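**Jueves 16 de marzo. Cuaderno de orden y limpieza, sala de reuniones**

Sigue el asunto de las bolsas. Wilmer Taipe compró un rollo de 100 en el mayorista, azules, finitas, y ahora tenemos bolsas azules hasta el fin de los tiempos o hasta que alguien pierda el rollo, lo que ocurra antes. Las negras de antes aguantaban más, pero costaban más, y además Edith Quispe se quejaba con razón de que en las negras se iba todo: tornillos, tapas de marcador, una vez su memoria USB.

La azul tiene esa ventaja: deja adivinar lo que va dentro. La desventaja es que parada sola se arruga. Brayan Mamani propone enrollarle el borde hacia fuera, dos vueltas, y asentarla primero con algo de peso en el fondo. Lo probé esta mañana con cartón doblado y se quedó de pie lo que duró mi café. Suficiente para llenarla, escaso para presumir.

El otro frente es la alfombra. Quien eligió rayas grises y beige para una sala donde se come y se pelan cables tenía mucha fe en la humanidad. Todo lo pequeño desaparece en la raya que le corresponde: lo gris en lo gris, las migas en lo beige. Duván Ñahui pasó la aspiradora el martes y sonó como una maraca. Abrimos el depósito y salieron 16 tornillos, todos buenos, ahora en el frasco Brunet del estante. 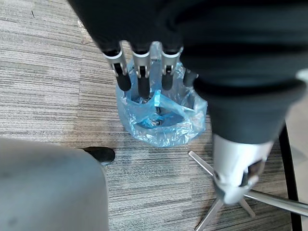
¿Dónde conviene dejar la bolsa mientras se recoge el suelo?

Junto a las patas de las sillas, fuera del paso hacia la puerta, y se va corriendo con uno según avanza. En medio de la sala acaba pateada, y entonces se recoge dos veces.

Acordado con Zerrin Duman, que vino a discutir y terminó dictando:

- Metal al frasco, aunque sea feo. A la bolsa solo va lo que de verdad es basura.
- Restos de comida, a la cocina. El plátano de la semana pasada sigue en la memoria colectiva.
- Se cierra a tres cuartos. Llena hasta arriba no hay forma de hacerle nudo y Wilmer insiste con la cinta, que luego no despega nadie.
- Las sillas se mueven. Limpiar alrededor de la base cuenta como decoración.

Tiempo de hoy, sala completa: 55 minutos. La vez anterior, 40, pero aquella vez no movimos las sillas, así que la comparación favorece a los vagos.

Pendiente: pedirle a Edith la aspiradora pequeña (la Joltus, no la otra, que escupe). Preguntar si queda algún cubo con aro para sujetar el borde de la bolsa. Brayan dice que vio uno detrás de las cajas de Tudgate. Brayan también dijo que la mancha junto a la ventana era sombra.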